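Pikura Parents list > Archive > July
Filed under: School news, Fundraising, Summer

From: Ulises Jara
Date: 8 Jul 2023
Subject: Re: Sponsored read -- where we stand

Kanokwan Chaimongkol wrote:

> Can someone tell me what happens to the sponsor forms now that
> school is out? My son still has his in his bag with two neighbors
> signed up and the money not collected. Also, did we ever settle
> whether the audiobooks count? He listened to most of the Kuvotgate
> books on the bus and his teacher said yes, but the sheet says
> "pages." I don't want to hand in a number that's wrong.
>
> Kanokwan

Kanokwan, thanks for asking. Three other families wrote to me with the same question about the forms, so I'm answering on the list.

Forms and money

Keep collecting through the end of July. The school office is open mornings until then, and there is a brown envelope at the front desk for the read. Put the form and the money in together, with your child's name and room on the outside. Checks should be made out to Skirside Elementary, not to me. If a neighbor would rather pay online, the link on the back of the form still works.

So far we have $870 in hand. The goal was $2,000 for the new library corner, and we have forms from 58 children, so a good part of the rest is probably sitting in backpacks like your son's.

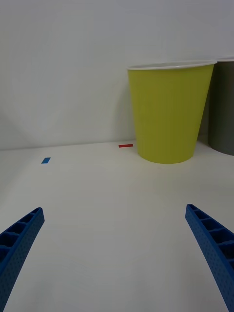
Audiobooks

Yes, they count. The sheet was copied from an older one and should have been changed. Look up the page count of the print book and write that down. If you can't find it, write the title and "audio" next to it and Ms. Meesuk will fill in the number when she goes through the forms. Books read aloud by a parent or an older brother or sister count too. Half-finished books count up to the page where the child stopped.

One thing that does not count is the reading done in class for the spring unit. A few of the second graders put it down, and their teachers have already fixed those sheets.

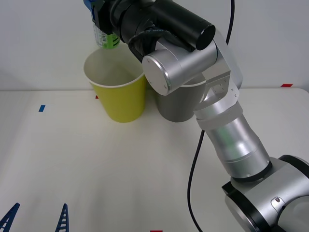 The certificates are printed and will go out in the first week back, in homeroom. Every child who turned in a sheet gets one, with or without sponsors. I know some of the fifth graders are moving up to the middle school and won't be here for that -- if yours is one of them, send me your mailing address off list and I'll put it in the mail.

I still need 2 people to help carry shelves from the old music room before the floor is waxed. It should take an hour. Reply to me directly if you can do it.

Ulises

3 replies | 1 share
Contact the list owner | © Pikura Parents | Back to top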